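How to Slow Down at Dinner (When You Have Eaten Like a Fugitive Since Middle School)

Posted April 30, 2021 in Food Habits

If you already got the Planum newsletter this week, you've read a shorter version of this. The long one has the steps in order and a section on what to do when it falls apart on a Tuesday, as it will.

I am a fast eater. I kept a log for 277 dinners, in a notebook I'm not proud of, and on 173 of them I finished before everyone else at the table. On a good many of the others I was eating alone, so I'm not sure those should count in my favor.

You probably know the advice already. Chew more. Put your fork down. Savor. All of it is fine and I ignored it for years, mainly because it asks you to remember something at the exact moment you are hungry and holding food. A habit needs a hook, and "be more mindful" is a poor one. So we'll start with the furniture.

What you need

A table. A timer, if you like timers (I use the Jirkico app, which makes a noise like a polite frog, but the one on the stove works). A plate smaller than the one you want.

Step 1: Pick one meal

Just one. Dinner is easiest for most people because breakfast is a train you are already missing. Leave lunch alone for now. You may continue to eat lunch over the sink like a raccoon and nothing on this page will judge you.

Step 2: Sit before the food does

Get to the table with an empty plate, sit down, and take five breaths before serving yourself. This feels ridiculous for the first few nights. If you live with other people, tell them you are thinking about work.

The sitting is your cue. Everything else in the routine hangs off it, so do it even on nights when you plan to skip the rest.

Step 3: Serve half

Put half of what you'd normally take on your plate. The other half stays in the pot. You are allowed to have it. You are going to have it. You just have to go and get it, and that small errand is the whole trick.

Step 4: Put the pause in the middle

When the first half is gone, wait two minutes. Set the timer if you need a referee. Talk, drink some water, look out the window at whatever your neighbors are doing to their hedge. Then decide about seconds.

Some nights you'll want them and some nights you won't. Either result is a success, as long as the pause happened. I can't stress this enough to the all-or-nothing crowd, of which I am a paid-up member.

Step 5: Mark it down

One check mark on the calendar for each dinner with a pause in it. Don't record what you ate, how much, or how you felt about your mother. The habit is the pause. Keep score of that and leave the rest off the page.

When it goes wrong

You will forget. Usually it's a night when you came home late and ate half a casserole standing up in your coat. Skip the check mark, go to bed, sit down tomorrow. Please don't try to make up for it by pausing twice – I did this for most of October and all it got me was cold noodles.

If you miss several nights in a row, the cue has probably wandered off. Go back to Step 2 and do only that for a few days: sit, breathe, eat however you like.

Restaurants are hard. Bread arrives. I have no system for bread.
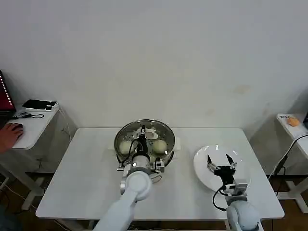 Slow eating gets easier when the food comes in pieces, so choose your first week's dinners with that in mind. Stew is a bad place to begin, being all one thing and hard to halve with any conviction. Steamed buns are about as good as it gets: with two of them on the steamer tray and a plate standing by, half is one bun, and the other can wait in the pot while you get through your pause. Dumplings, tacos and stuffed peppers work too. Save spaghetti until you have a few check marks on the calendar.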